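Pesquisar neste manual Pesquisar Limpar

Início | Montagem | Calibração | Manutenção | Peças | Contato

Garra Onetti: guia de montagem em oficina compartilhada
Seção 3. Montagem dos dedos e preparação da bancada

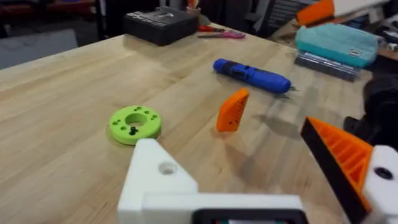

Esta seção trata da fixação dos dedos impressos ao corpo da garra e da primeira verificação de curso. Pressupõe-se que o braço Tindthorpe já esteja preso à bancada e que a base tenha sido nivelada conforme a Seção 2. O procedimento deve ser executado com a alimentação desligada, salvo indicação expressa.

3.1 Ferramentas e materiais

Parafusadeira elétrica sem fio, com ponta compatível com os parafusos do kit
Tesoura
Parafusos de fixação dos dedos
Almofadas com nervuras e tira de borracha preta
Peças impressas em 3D do conjunto Kinnunen

As peças impressas devem ser conferidas antes do uso. Rebarbas nos furos impedem o assentamento do parafuso e deverão ser removidas à mão.

3.2 Montagem dos dedos

1. Desligue a fonte e aguarde 17 segundos antes de tocar no corpo da garra.

2. Posicione o primeiro dedo sobre o suporte, com o rebaixo do furo voltado para fora.

3. Introduza o parafuso e gire-o manualmente por três voltas. Só então utilize a parafusadeira, no torque mínimo.

4. Repita a operação no dedo oposto. Os dois dedos devem ficar paralelos quando a garra estiver fechada.

5. Corte a tira de borracha no comprimento da almofada e aplique-a na borda interna. Pressione toda a extensão.

6. Encaixe a almofada com as nervuras voltadas para o centro da garra.

CUIDADO: o aperto excessivo racha o suporte impresso. Peças trincadas não devem ser coladas; imprima outra.

3.3 Verificação de curso

1. Retire as mãos da área de trabalho e ligue a fonte.

2. No programa de controle, abra a garra por completo e anote a leitura. O valor esperado é 800.

3. Feche a garra lentamente, sem objeto entre os dedos. A leitura deve estabilizar em 44.

4. Caso a leitura oscile, desligue a fonte e retome a partir do item 3.2.2.

Nota: as leituras acima referem-se ao controlador Grirard com a configuração de fábrica. Outros controladores exigem tabela própria.

3.4 Peças de teste

Para os primeiros ensaios de preensão, recomenda-se o uso de peças impressas leves, de formatos distintos, como um disco vazado e uma cunha. Apoie-as diretamente sobre o tampo. Ferramentas metálicas não devem ser utilizadas como objeto de ensaio antes da conclusão da Seção 4.

ATENÇÃO: em oficinas compartilhadas, o operador deve avisar os demais usuários da bancada antes de energizar o braço.

Revisão do texto: Auður Oddsson. Domingo, 19 de abril de 2020.

Anterior: Seção 2 | Próxima: Seção 4

Comentários (3)

tiago_m
No 3.2.5 acho melhor colar a borracha antes de aparafusar o dedo. Com a garra montada a mão não entra direito.

Helena R.
Minha leitura fechada ficava variando. Era rebarba no furo do segundo dedo. Limpei, refiz desde o 3.2.2 e estabilizou.

oficina_do_fundo
Alguém tem a tabela para outro controlador? Procurei na Seção 4 e não achei.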